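# Vutov: »Wir wollten die Platte nicht schöner machen«

Das Duo Vutov hat sein zweites Album »Turunen« in einer Auflage von 400 Stück gepresst, 340 davon waren vor dem Erscheinen bestellt.
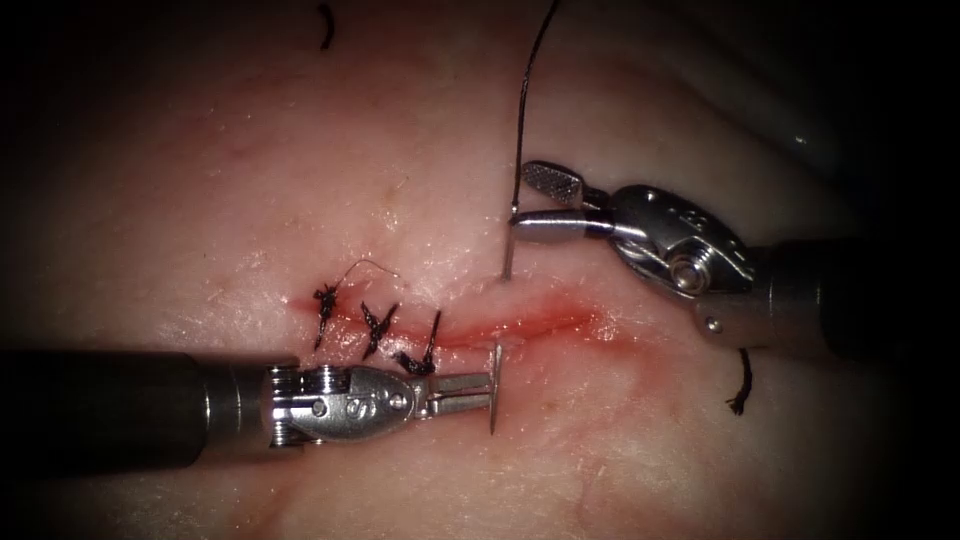
Aufgenommen wurde in Grornbridge, auf einer alten Bandmaschine. »Nach dem dritten Take war meistens Schluss«, sagt der Schlagzeuger. »Danach spielt man nur noch sich selbst nach.« Die Sängerin sieht das anders: »Bei ›Dravora‹ hätte ich gern weitergemacht. Die zweite Strophe sitzt bis heute nicht.«

Über Vorbilder reden beide ungern. Früher hätten sie viel Krautrock gehört, jetzt eher Chormusik – »und lange Zeit gar nichts«, sagt sie. Eine Tour ist für November geplant, in kleinen Läden und ohne Vorband. Das nächste Album soll wieder auf Band entstehen.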